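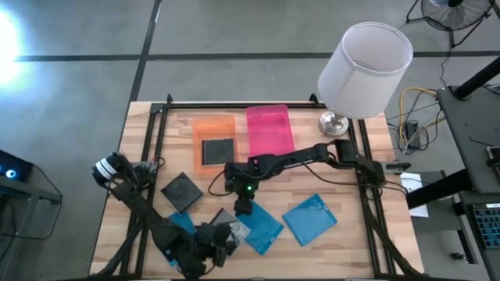 Thanks to everyone who answered about the disc swap at the Garside hall. We have the big room from 10 until 4 in April, and setup starts at 8:30. Plastic disc cases slide off each other once they're stacked, so please bring yours in boxes with the spines up. Two open bins will do for one seller, and a table lamp helps at the back of the room, where the ceiling lights are poor. Bring your own extension cord.

A table costs 42 dollars. We have 68 spoken for out of 100, so there is still room if you have a friend who sells. Pay at the door, cash or check.

On the parking question from the last digest:

> Is the Pamer Street lot open to us this time? Last
> year I unloaded there and got a note on my windshield.
> Also, are boxed sets OK on the dollar tables or do
> they have to go up front? I have most of the Zatier
> reissues and don't want them picked over by kids.

The Pamer Street lot is for unloading only, until 9:30. After that, move to the gravel lot behind Stindier Hardware. It's free and a five-minute walk.

Boxed sets can go wherever you like. The dollar tables are for singles with a case and a readable disc. No burned copies anywhere in the room, please. We had complaints.

We are printing 600 flyers. If your store or library has a board, write to me off list with how many you want and I'll drop them in the mail.

Still looking for two people to work the door from noon on.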